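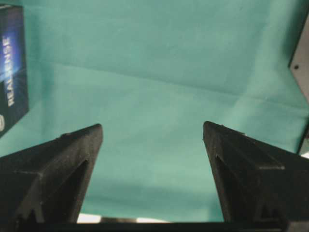
Hinis Everyday Tablecloth, sea green
Reviewed by Mỹ Phí
December 9, 2023

I have been through more tablecloths than I care to admit, and most of them ended up in the rag drawer within a year, so I went into this one with pretty modest hopes. My friend Trinh Huỳnh had bought the same cloth in October for her dining room over in Gandosville, and after two dinners at her place I came home and ordered my own (she is a terrible influence on my wallet, and I love her for it).

The color first, as that was my big worry. Online it looked almost minty and I was afraid it would fight with my dishes. In my kitchen it's a soft, muted turquoise, quiet enough that white plates look lovely on it and so do the old brown bowls my mother left me. It shifts a little depending on the light, paler by the window and a bit deeper toward the wall. There's no pattern at all, and the finish is matte, so I don't get that shiny, wipe-down look that always makes me think of a school cafeteria.

Now, creases. It comes folded up small, and the fold lines are stubborn! I washed it cold, hung it over the shower rod, ironed it on medium while it was still a touch damp, and most of them went away. It still isn't what you'd call perfectly flat. You get little ripples here and there, and a long faint crease likes to come back after it's been folded in the closet for a week. I've made my peace with that. If you are the sort of person who needs a table like a sheet of glass, you may want something heavier, or a pad underneath, which I do use when company comes.

We seat 6 at our table, and it hangs down nicely on every side without landing in anybody's lap. My husband, Kianoush, has spilled coffee on it twice. The first time I got to it right away with dish soap and it came out completely. The second time he "forgot to mention it" until after supper, and that one took a long soak and a second wash, but I can't find the spot now and believe me I've looked.

What I don't love: the hem. The stitching is fine on three sides and a little wobbly on the fourth, with a loose thread I had to snip the first day. It also picks up cat hair like you wouldn't believe, so keep a lint roller handy.

I paid a bit over $20 for mine and would happily pay it again. Four stars out of five, and I'm already eyeing a second one for the porch table come spring.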